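Protokoll der Projektrunde Greifervergleich, Februar
Beginn 14 Uhr, Protokoll: Kinga Gál

TOP 1 Stand der Simulation
Zunächst ein herzliches Dankeschön an die Kollegen aus Clustthorpe, die trotz der langen Anreise wieder dabei waren. Die Szene mit Arm, Tisch und Tastenbox läuft inzwischen stabil. Verglichen werden weiterhin der Zweifingergreifer und der Sauger von Flameck, jeweils mit beiden Reglern. Je Kombination sind 50 Durchläufe gerechnet, insgesamt also 200 von geplanten 300 - der Rest folgt, sobald die neue Startpose abgestimmt ist.

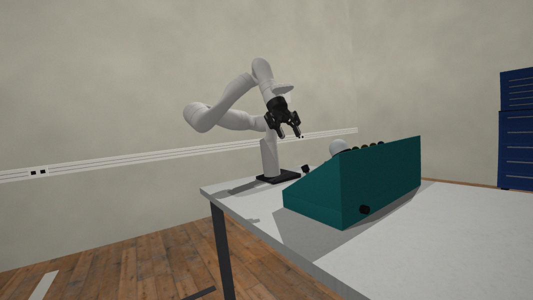 Beim Regler von Cistdale kam die Frage auf, ob die Fingerspitzen beim Drücken der kleinen Tasten nicht doch besser geschlossen sein sollten. Darüber wurde recht ausführlich und sehr freundlich gestritten. Wir lassen es vorerst offen und rechnen beide Varianten, mit einer Abweichung von bis zu 5 Millimetern in der Startposition.

TOP 2 Kamera
Bárány bietet uns zwei Leihkameras an, was alle sehr gefreut hat. Der Blickwinkel soll vorher in der Simulation geprüft werden, damit der Unterarm die Tasten nicht verdeckt.

TOP 3 Aufgaben
Kinga: restliche Durchläufe, Tabelle an alle
Clustthorpe: Reibwerte der Finger nachreichen
Offen: wer die Kameras abholt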